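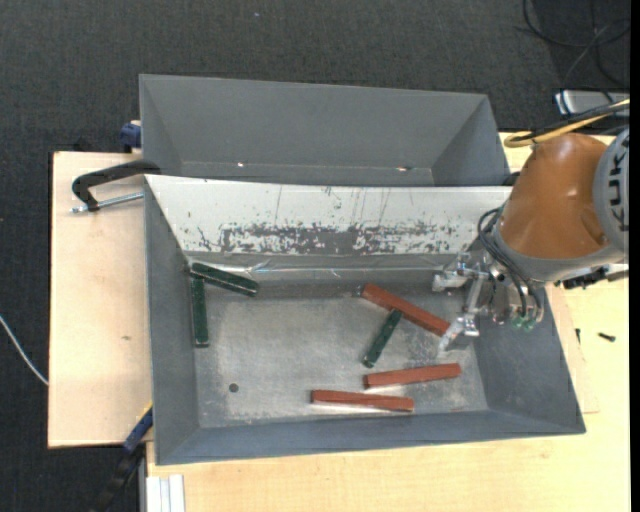 Figure 9. The bin-picking cell during a run, with six bars in the front bin and the gripper over its right side.

Print this page
E-mail this article

4.2 Trying the kit on mixed bars

The Skurkutora kit is sold as an add-on for arms that a workshop already owns. It comprises a depth sensor, a small computer and the Fukico planning software, and it costs 3869 pounds without the arm or the gripper. We bought ours at the normal price and set it up on the KUKA arm at our Mapplebeck workshop, following the printed guide and nothing else. Stavros Jurić did the wiring and the first calibration in a single afternoon, and we were picking bars before we went home. For anyone who has spent weeks getting an older system to see the inside of a metal box, this is a very pleasant surprise.

Bars are a hard test for a product of this kind. They are long and slender, they come to rest at all sorts of angles, and a good grasp on one can easily be spoiled by its neighbour. Figure 9 shows several of these problems at once. One green bar leans diagonally against the back wall and another lies alongside the left wall, where a finger has very little space to get in. Further right, a green bar touches or overlaps the middle of a reddish-brown one, so the order of picking matters. The bin does not help either - its floor is scuffed bare metal with shiny patches, and reflections from such a floor are a well-known source of false depth readings.

We kept the bins as they were. Many kits are shown off with matt black trays and tidy parts, and we wanted to know how this one would cope with the worn containers that a small firm is likely to have. The front bin stands on a wooden tabletop, with clamps on its left side, and a second metal bin stands directly behind it.

We made 200 picking attempts over four sessions, tipping the bars back in by hand each time the bin was cleared. The software lifted a bar at the first try in 177 of them. Most of the misses involved a bar lying close to a wall, where the planner would offer a grasp, check it against its model of the bin and then drop it. We count these as misses, but it is far better to have a planner that gives up than one that drives a finger into sheet metal! The arm touched a wall twice in the whole trial, both times lightly.

What impressed us most was how the software deals with crossed bars. It ranks every grasp by how freely the bar can be lifted, and it nearly always chose the upper bar of a pair. The older Morncombe package, which we ran on the same cell last September, often went for the lower one and dragged both across the floor.

Planning took 285 milliseconds on average for a bin of six bars. This is short enough to be hidden behind the movement of the arm, so the cell never seemed to be waiting.

There are things we would like to see improved. The guide says very little about cable routing, and we had to work out for ourselves how much slack the wrist needs. The bin model must also be typed in by hand, wall by wall - a dull job, and one the sensor could surely do. Neither point would stop us from buying the kit again. Section 4.3 repeats the trial with the bars placed in the rear bin.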